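Computer on its side with the panel off, what do I do before the cooler goes back on?

Posted by Setareh Jalali in Home & Hobby Computers

Hi all, I'm hoping somebody patient is around! My brother gave me his old desktop tower in July and I've been meaning to clean it up for my mom, who only wants email and her card games. It was getting loud and shutting itself off in the middle of things, so I finally opened it up. I took the side panel off, laid the whole thing down on the dining table, and (feeling very brave) took the cooler off the processor. The old paste was like dried toothpaste. Then I took the processor out too because it had paste on the edges, and now I'm a bit scared of the whole thing.

My questions are mostly dumb ones. Is it OK to leave the tower lying on its side for a few days while I wait for new paste? Do I have to take the expansion card out before I put the cooler back? It's right below the socket and my hands aren't small. And is there any way to tell if I've hurt the socket just by looking?

I've already spent more on this than I meant to, so please don't tell me to buy a new one, lol.

Hrvoje Radulović
Member, 1,265 posts

Lying on its side is fine, I've had mine like that for weeks. Better than standing up, really, you're not fighting gravity when you set the cooler down. Just throw a clean pillowcase over it so you don't get crumbs in the socket. And get that processor into a little box or something, don't leave it loose on the table where somebody puts a mug on it.

As for the card, I always pull it. One screw at the bracket usually, then there's a little catch at the end of the slot you push before it comes up. If you forget the catch you'll know, it just won't budge.

Elaheh Hashemi
Member, 273 posts

I did almost the same job for my dad last winter, so I'll go a bit slower than Hrvoje (hi!). First, breathe, you haven't done anything that can't be undone. Here's a tower opened up the same way, on its side, bare socket, card still plugged in below it.

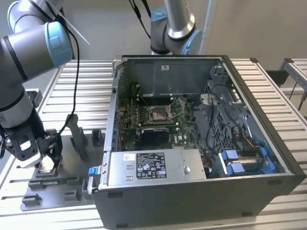
Tower on its side, no cooler on the socket yet. The slot brackets are along the left inside wall.

I'd look at the socket before you do anything else. Get a flashlight and hold it low, nearly flat with the board, and look across from two different sides. If you've got pins in there they should make neat even rows, and a bent one catches the light differently from its neighbors. Don't poke at it and please don't wipe it with a tissue, the fibers snag.

Then clean the processor and the bottom of the cooler with rubbing alcohol and a coffee filter. Match the little triangle on the corner of the processor to the mark on the socket, let it drop in under its own weight, and close the metal frame. A small blob of paste in the middle, cooler straight down, and do the screws a couple of turns each, going corner to corner. Plug the fan back in!! I forgot mine and sat there wondering why it was so lovely and quiet.

I left my card in, by the way, but I've got skinny fingers.

Parisa Nikzad
New member

could be the power supply too, my cousins was shutting off and it was that. worth a look while its open

Setareh Jalali

Thank you!! Flashlight trick done and the rows look even from both sides. Card is coming out, I tried reaching past it and no chance. Paste should get here tomorrow afternoon. Hrvoje, the processor is now living in an earring box.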